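Bottled water dispenser in the living room, worth keeping?

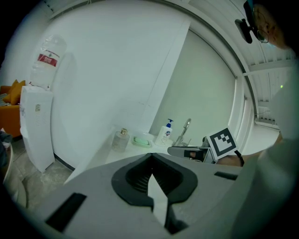
tumance_two
3 Feb 2019
We've had a floor-standing dispenser at home since August, bottle upside down on top, a couple of steps from the sofa. The rep sold it to us as cheaper than cans of pop and healthier than the tap. I've added it up and we have spent 288 on bottles, before the rental. I can't taste any difference. Has anyone kept one of these past the first year and still thought it was worth it?

grosolholm
No. Had one, sent it back. You are paying somebody to drive water to a house that already has water.

Juvonero
Depends on your tap. Ours tastes like a swimming pool and the kettle furs up in a fortnight. I'd sooner lose the telly.

grosolholm
A filter jug sorts the swimming pool taste. Mine sits in the fridge door and I change the cartridge when I remember.

Juvonero
Jug holds about three glasses and whoever finishes it never fills it. We've been round this before on the other thread.

tuhiwai
What bothers me is where people put them. A white thing with a vent grille next to an orange sofa is always going to look like a dentist's waiting room. Could it not go in the kitchen?

tumance_two
No free socket in the kitchen. And I like the orange sofa, thanks. The yellow cushion stays as well.

tuhiwai
Wasn't having a go at the sofa! Just keep the striped throw well away from the taps. Mine dripped from new and the engineer told me it was "settling in". It settled into the carpet.

Juvonero
Then you had a bad one. Ours has never dripped.

grosolholm
When did you last clean it, though? Inside, I mean, where the bottle sits. The leaflet with ours said every few months and I don't believe one household in ten does it.

tumance_two
Er. I've wiped the front.

grosolholm
There you go then.

tumance_two
Fair enough. I'll look up how to do it before I decide. The contract wants 93 to end early, so it may be staying a while whatever I think of the taste.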